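Threads > Anju Shakya > Learning to read old family letters

1/ In February my aunt gave me a shoebox with letters from my grandfather. He wrote them to his brother when he worked far from home. I am now at letter 11 and I want to share how I read them, maybe it helps somebody with a similar box.

2/ First problem: the handwriting. He wrote very small because paper was expensive, and when the page was full he turned it and wrote in the margins. I lost a full evening on one margin. It was a recipe for pickled radish.

3/ What helped me most was to make an alphabet sheet. I take a word which I know for sure, for example the name of our town, Nestovach, and copy each letter the way he made it. Then I compare. His "r" and his "v" are nearly the same, so be careful with these two.

4/ I don't start at the beginning of a letter. I start with the greeting and the closing, as they repeat every time. After that come dates and prices. The difficult middle part I leave for the morning, when my eyes are fresh.

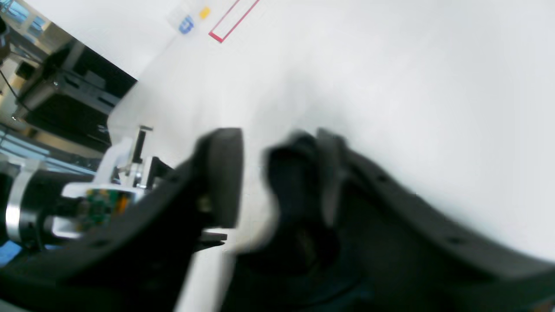
5/ Prices are very useful. In one letter he complains that a winter coat costs 386 and his friend Bajpai got the same coat for 200. From this I could put two letters without a date in the right order, before and after the coat.

6/ When I can't read a word, I write a question mark and continue. Please don't guess and then forget that you guessed! I did this with "Berkitz". I believed it was a village and looked for it on maps for two weeks. Berkitz was the landlord.

7/ For typing I keep his spelling mistakes. My cousin wants me to correct them – I understand her, the text would be easier. But he left school early and learned to write mostly by himself, and I like to hear this in the sentences. We agreed on a clean copy for the family and an exact one for me.

8/ Somebody asked about storage. I keep each letter flat in a folder of acid-free paper, no plastic, no tape, no paper clips. The old clips had already left rust on two pages. Pencil only, if you must write a number on the back.

9/ The longest letter so far has 1,630 words. Most of it is about a dog named Aker, who stole a sausage from the landlord and was forgiven. My mother remembers hearing this story as a child, but in her version the dog stole a whole ham.

10/ Next is a letter with a big water stain on the second page. I will try to read it by the window with light from the side. If you have experience with faded blue ink, please write to me – I would be thankful for any advice.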